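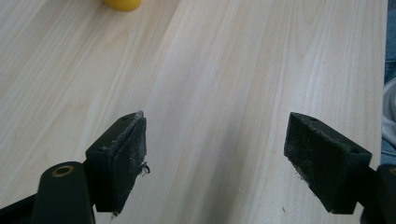 How to Keep a Thought Record

Updated 13/11/2024

A thought record is a short written account of a moment when your mood dropped or your worry shot up. It is a common exercise in cognitive behavioral therapy, and you can do it with a pen and any notebook. Set aside nine minutes or so the first time. It gets faster.

Before you start

Draw five columns across two facing pages. Label them Situation, Feeling, Thought, Evidence, and New Thought. If you use the Fuveo journal app, pick the blank layout and type the headings in yourself. The preset one leaves out Evidence.

Step 1. Write down the situation

Stick to facts: where you were, what time it was, what was said. "Supervisor at the Lorklow office asked to see me at 3:00" is a situation. "Supervisor is out to get me" belongs in the third column.

Step 2. Name the feeling and rate it

Use one word for each feeling, such as scared, ashamed, or angry. Give each a number from 0 to 100. Suppose you put fear at 85. Don't spend long on the number. You only need it to compare with later.

Step 3. Catch the thought

Ask what was going through your mind just before the feeling got strong. Write it as a full sentence. If it came as a question ("What if I get fired?"), turn it into a statement ("I am going to get fired"). Questions are hard to test. If there are several thoughts, circle the one that stings most and work on that one.

Step 4. List the evidence

Split the column in half. Put facts that support the thought on the left and facts that don't fit it on the right. Feelings don't count as facts here. Most people fill the left side first, so go back to the right side a second time before moving on.

Step 5. Write a new thought

It should be something you can believe after reading both lists. It doesn't have to be cheerful. "I don't know what the meeting is about, and the last two were routine" is fine. Now rate the feeling again. A drop from 85 to 38 is a large one. A smaller drop is still worth writing down.

If the number doesn't move

Check that you circled the right thought, then leave the page until the next day. If your mood stays low for two weeks or more, talk to a doctor or therapist. If you are thinking about hurting yourself, call or text 988 in the US right away.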